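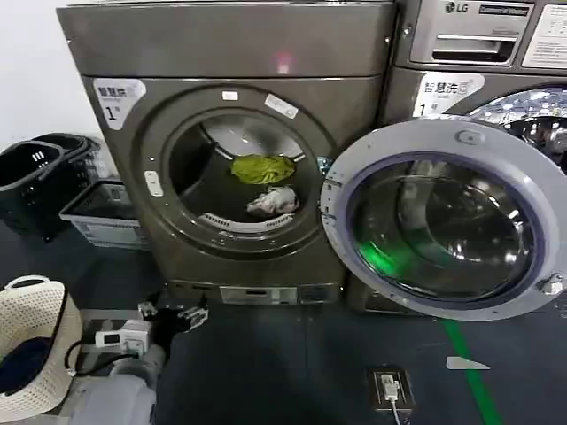 Why do visitors of a small music festival leave a concert before it is finished? Mostly they leave to hear the beginning of another concert, and they decide this before they arrive at the first one.

Figure 3. Front-loading dryer with the door open.

4.2 Leaving early and the printed timetable

In the previous section we described how visitors at Pirnisum chose their first concert of the evening. We now turn to the moment of leaving. The literature on festival audiences often treats leaving as a sign of dissatisfaction, and organisers with whom we spoke in Skikham shared this opinion. Our material gives only weak support for it.

The diary forms were handed out at the main gate in August and collected on the same evening. We received 162 usable forms. A form was counted as usable when the visitor had written at least two concerts and had marked for each of them whether he or she stayed until the end. Forms in which the times contradicted each other were left out, also when the contradiction was small. Besides the forms we held 52 short interviews, most of them on the path between the Lacerda stage and the lower field, where people have to walk slowly and are willing to talk.

The programme had 19 concerts in the evening hours. Of these, 11 overlapped with another concert by more than a quarter of an hour. The early leaving was strongly concentrated in these overlapping concerts. In the remaining ones the audience stayed, even when the weather became worse and even when, in the interviews, the same persons told us that they did not like the music very much. One woman said about a long set of electronic music that it was "not for me, but there was nothing to run to". Several others used similar words.

It is useful to separate two kinds of leaving. The first kind we call planned leaving. The visitor has studied the timetable, often at home, and has decided to hear one half of a concert and then one half of another. The second kind is leaving by drift. Somebody in the group is hungry or cold, or a friend sends a message, and the group starts to move. Planned leaving was clearly the more common of the two in our forms. It was also the more visible one for the musicians, as it happens at the same minute for many people. A singer who played on the Lacerda stage described to us how a part of the field became empty between two songs, and she believed that she had done something wrong. When we compared her account with the forms, the minute agreed well with the start of the concert on the lower field.

Drift is more difficult to study. People who left in this way often could not say afterwards when they left, and some had forgotten that they had been at the concert at all. We therefore suppose that our forms show too little of it. The ticket scanners of the Gernus system record only the entrance to the whole area, so they could not help us with this question.

The shape of the printed timetable seems to have its own influence. At Pirnisum it is a folded card, with one column for each stage and the hours from top to bottom. Overlaps are easy to see on such a card, and many visitors had drawn lines on it with a pen, from one column to the next. Tamošiūnaitė proposed during our fieldwork that these lines should be read as a kind of route map, and we have followed this proposal in the coding. A line which crosses from the middle of one concert to the beginning of another was coded as an intention to leave. In almost all cases where we had both the card and the form, the intention was carried out. We did not ask every visitor to show the card — some found it too private, and this was respected.

There were also visitors who had no card and used only the telephone version. This version shows one stage at a time, and the overlap is seen only if the user goes back and forth. Roughly a third of the interviewed persons used it as their main source. They left early less often, but they also complained more about concerts that they had missed without knowing it. We cannot say with certainty that the telephone version is the cause. Its users were younger, they came in bigger groups, and fewer of them had visited the festival before.

One more observation concerns the position in the field. Visitors with a plan to leave stood at the sides, close to the path, already from the first song. For the musicians this may give the impression of a cold audience at the edges. The interviews do not confirm such coldness. The persons at the sides spoke about the concerts in detail and with warmth, and they could often name the song after which they went away. How the sound at the sides differs from the sound in the middle is a separate matter, and we return to it in section 4.3 together with the measurements from the lower field.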